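Winter cleaning for the teardown cell

December 29, 2025

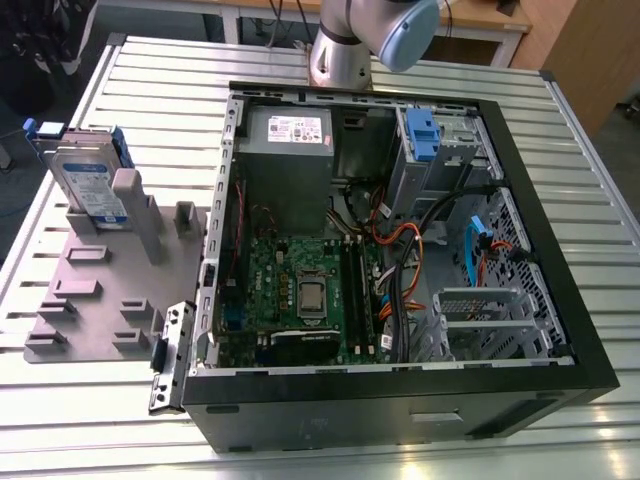
So I finally gave the cell its end-of-year going-over, which I've been promising Diane Poirier since November! She runs it most days, and she'd been telling me the arm was coming in a hair off whenever it went for a drive.

First I blamed the gripper (I always blame the gripper). Then I put a wrench on the bolts under the fixture tray and two of them turned by hand. Ugh. I snugged them down, wiped out the slots in the aluminum table, where screws love to hide, and taught the tray position again from scratch. That took most of the morning and a lot of coffee.

Todor Babić wants the bolts checked every 1,000 cycles from now on, so there's a note taped to the controller. I also bumped the approach speed down a little over the power supply, because loose cables spring up in there and I don't like surprises.

Next up is the dress pack, the cable bundle on the arm. One of the clamps is getting chewed up and I've got a new one on order from Brultar – more when it shows up!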